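双臂桌面整理套件 Killel 试用评估报告

课程:服务机器人系统实践
组员:Arif Munasinghe、Tharushi Bandara
提交日期:2018年4月17日

一、选题与背景

Killel 是 Lirkthorpe 公司面向高校和小型工作室推出的双臂套件,包括两条机械臂、两只平行夹爪、腕部相机和一套示教软件。宣传册上写着“开箱当天即可完成日常整理任务”。我们组拿到的是租借版,租期三周。选这个题目的时候,组里意见就不太一致:Tharushi 认为值得认真测一遍,我(Arif)则觉得宣传册里的“日常整理”没有定义,测什么都可能被厂家说成不在范围内。后来商定,只按宣传册里点名的三类任务来测:抓取单个物品、双臂配合打开软质容器、把物品放入容器。

二、安装与标定

说明书称标定有向导,跟着点就行。向导确实有,但第二步要求输入的基座间距,说明书正文和附录给的数值不同,我们写邮件去问,四天后才收到答复,答复里附的是旧版说明书。最后我们自己用卷尺量,再靠反复对点修正。第一周基本花在这上面。

示教软件的界面不难看,轨迹回放也比较顺手。不满意的地方在于日志:软件只记录“成功”和“中止”两种状态,夹爪空合也算成功。厂家报表里的成功率如果就是这样统计出来的,数字的意义很有限。我们因此改为人工判定,由一名组员操作,另一名组员看录像记录结果。

三、测试方法

三类任务合计执行400次,物品由我们自备,每次开始前重新摆放。判定标准事先写好:物品离开桌面并保持到动作结束,记为抓取成功;软质容器的开口能让物品直接落入,记为打开成功。中途人工碰过桌面的,一律作废重做。

四、结果

400次中有46次判为失败。单看总数,套件的表现不算差,比我预想的要好。但失败几乎都集中在第二类任务,也就是双臂打开软质容器。硬质物品的抓取没有什么可挑剔的,只要形状规整、摆放端正,夹爪一般能一次夹住。用总成功率来概括这套设备,会掩盖这一点,而宣传册偏偏只给总成功率。

重复性方面,厂家声称连续运行1,000次无需重新标定。我们的次数远没有达到这个量,无法证实也无法否定。可以说明的是,第二周结束时左臂对点已经需要微调。

五、讨论

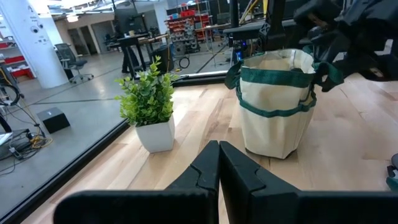

软质容器任务的难点,我们认为主要在夹爪本身,软件的影响排在后面。布料受力以后形状一直在变,一侧提得高了,另一侧的开口就会跟着歪。拿帆布袋来说,袋子立在木桌上,袋口敞着,一条绿色提手被另一条机械臂那边向右上方拉起,袋身有些皱,靠近底部还鼓出来一块。腕部相机在这个角度能看见袋子朝向自己的一面,袋子里面的情况就不好判断了。夹爪的两根手指端面是平的,只在靠近顶端处有一个小缺口,对付盒子之类的东西够用,夹布料则要看运气,至少我们没有找到一种稳定的夹法。说明书建议“适当增大夹持力”,我们试过,失败形式从滑脱变成了把整只袋子拖走。

Tharushi 不完全同意上面的判断。她认为换成带软垫的手指就能解决大部分问题,并指出 Phetsri 有同类配件出售。这个意见有道理,不过配件不在套件报价之内,而“开箱当天即可完成”说的是不加配件的状态。两种看法都保留在报告里。

六、结论与建议

如果课程只需要演示硬质物品的抓取,Killel 可以考虑,但要预留标定的时间。如果打算做布料、袋子一类的任务,不建议按现有配置采购。Cornham 校区的同学下学期也准备借同一型号,我们的原始记录和判定表可以提供给他们,希望他们先核对说明书版本,再开始装机。

尚未完成的部分:换用软垫手指后的对比测试;不同桌面高度下的腕部相机遮挡情况;向厂家索取成功率的统计口径,目前尚未得到回复。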